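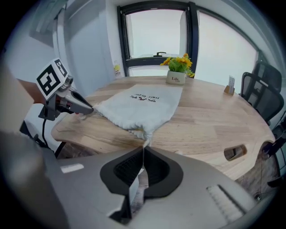

*The hair dryer bag on the table by the window*

**Drawstring bag won't stay shut, any tricks?**

Mine creeps open in the suitcase every time — do I knot it or what?

— Noémi

**Bence Barta**

Pull both cords out sideways, evenly, till the top bunches up.

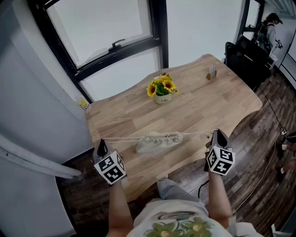 Then tie the 2 ends in a bow. I used a plain knot once and had to pick at it with a fork!

**Irina Buzatu**

Cord stopper. Mine came in a bag of 100, so I'm set for life.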